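Studio Practice II
Unit 4: Working in Series
Instructor: Raed Hamdan

Purpose of the unit

Students will complete a group of related paintings on one subject of their own choice. The work is graded as a group. A single strong panel does not make up for a series that was left unfinished.

Scope and limits

Set two limits before you begin, such as a fixed palette or one panel size, and write them on the first page of your sketchbook. Limits may be changed once, at the midpoint review in March. Changes made after the review will be treated as part of a new series.

Students who work from objects should keep the same setup for at least two sessions. Tone should be settled before color. Dark cloth and knitted surfaces call for close attention to edges, where loose fibers catch the light.
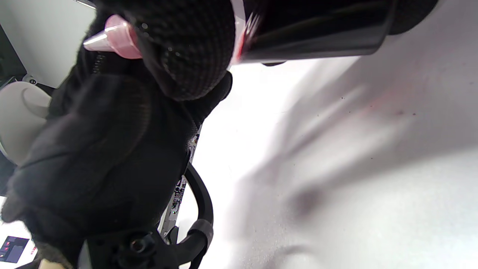

Grading

The series is worth 100 points: 50 for the finished panels, 30 for the sketchbook, and the remainder for the written statement. Statements are one page, typed, and should discuss decisions made during the work.

Reading

Kudley, chapter 3, "The Second Canvas"
Onu, "Repetition and Change" (on reserve)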